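Home Bar > Techniques > Measuring & Pouring

How to use a jigger without soaking the worktop

If your homemade drinks taste brilliant one night and like cough mixture the next, I'd bet my best glass it's the measuring. A jigger costs very little, takes up no room in the drawer and makes more difference than any fancy bottle!

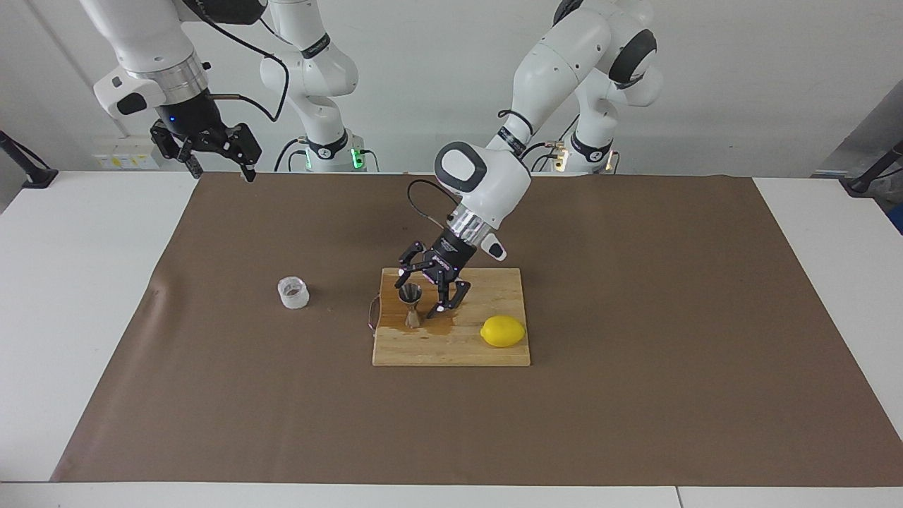 I poured by eye for years and was terribly proud of it. Then I measured my "25 ml" into a proper jug and it was closer to 40. No wonder my whisky sours were so popular.

What you need

- a small jigger (stainless steel is easy to rinse and doesn't mind being dropped)
- a chopping board you can wipe down
- a big sheet of brown paper or an old tray to go under everything
- a lemon
- a small cup or glass
- cold tea, for practice

Yes, cold tea! It's the right sort of colour, it shows up every drip, and you can throw it down the sink without weeping. Let it cool properly first.

Setting up

Put the paper down before anything else, then the board on top. Stand the jigger well in from the edge, with your cup off to one side where your sleeve won't catch it. If you're right-handed you'll probably want the cup on your left, so the bottle hand has a clear run.

The pour

1. Check what your jigger holds. Lots of them are 25 ml one end and 50 ml the other, but plenty aren't, so fill it with water and tip it into a measuring spoon or two.

2. Bring the neck of the bottle low, almost to the rim, and start slowly. A timid little tip from high up dribbles down the side of the bottle and goes everywhere.

3. Fill right to the brim. A standard measure is usually meant to be full, and stopping short with a tapered jigger loses more than you'd think - the widest part is at the top.

4. Hold it close to the cup and turn it over in one smooth go.

Do that 8 times in a row and you'll feel your wrist getting the idea. I still spill a bit when I'm chatting.

Now the lemon

Roll it firmly under your palm, cut it across the middle and squeeze it into the cup. Fish out the pips, then measure the juice in the jigger just as you did the tea. Lemons vary wildly, so "juice of half a lemon" is a hopeless instruction - I've had up to 2 measures from one big fat one.

Rinse the jigger between the juice and the spirit, give the board a wipe, and have a go at a real drink. A sour is a lovely place to start.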